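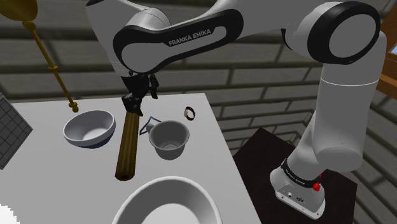
Sim bench, April, started 9:50 am

Grukuditz fingers vs. Leka parallel jaw, continuing the comparison from the shared plan. Today was meant to be the Leka baseline but Anqi Xiao had the Grukuditz model loaded already and its joint limits finally behave, so I ran that first. Same Franka arm, same pedestal, same table height as last time. Target is the brown rod, approach from above, with the lower finger coming down over the top end of it. The clutter set is on the table too (small bowl, grey cup, the big dish nearest the camera), and the cup is close enough to the rod that a wide opening has to be planned properly. I kept the brick wall background. Walid Nassar wants it left in so the vision numbers can be compared with his.

Settings: 295 trials per gripper, seeds fixed, object poses jittered between trials. Controller is the Virnon impedance one. Position gains as they were in the last entry. Grip force limit 50 N for both grippers. Physics step 2 ms. I tried a coarser step first and the fingertips chattered on contact, so I went back.

Grukuditz run finished before lunch. Notes while I remember:

- Fingers don't close in a straight line. The tips swing through an arc and end up lower than where they started, so the approach height has to be set from the closed position. I had it set from the open position for the first batch and the tips were driving into the tabletop. Threw that batch out and reran it with the same seeds.

- Ridges on the rod matter more than I expected. The collision mesh keeps them, and a pointed tip can settle between two ridges and hold well, or sit on top of one and roll off. Which one you get depends on the wrist angle. Need to check whether the real rod has ridges that deep before reading anything into it.

- The rod leans a bit in the nominal pose. The planner takes the wrist straight down regardless. Aligning the wrist with the rod axis first is a small change in the approach script, and I'd like to do it for both grippers or neither.

- Cup contact on opening is the most common failure. The outer linkage sticks out past the fingertip when it's open, and the clearance check only looks at the tips. My mistake, the check was written for the parallel jaw.

Afternoon: Leka jaw. Swapped the end effector file, redid the tool centre point, reran the clearance check. Eight trials aborted at load with a mass matrix warning. The Brisetti converter had written zero inertia for one of the pads. Filled it in by hand and the warning went away. Walid says he's seen the same thing with other exports from that converter, so check any new model for it before starting a long run.

Leka run is still going as I write this. From watching the early trials, it clears the cup more easily, and the flat pads don't care much about the ridges. It's slower to centre on the rod when the pose jitter is large. No numbers until it finishes and I've looked at the logs.

Wrist camera: left off today. Anqi has a branch where the depth noise is closer to the real sensor and I'd rather wait for that than run everything twice.

To do:
- extend the clearance check to the full finger linkage, then rerun the Grukuditz set
- measure the ridge depth on the real rod (drawer under the printer)
- agree with Walid on wrist alignment before the next batch
- send the inertia problem to Brisetti with the export file attached
- move the logs off the local disk, it's nearly full again

Left the Leka run going at 5:20 pm. Please don't restart the machine.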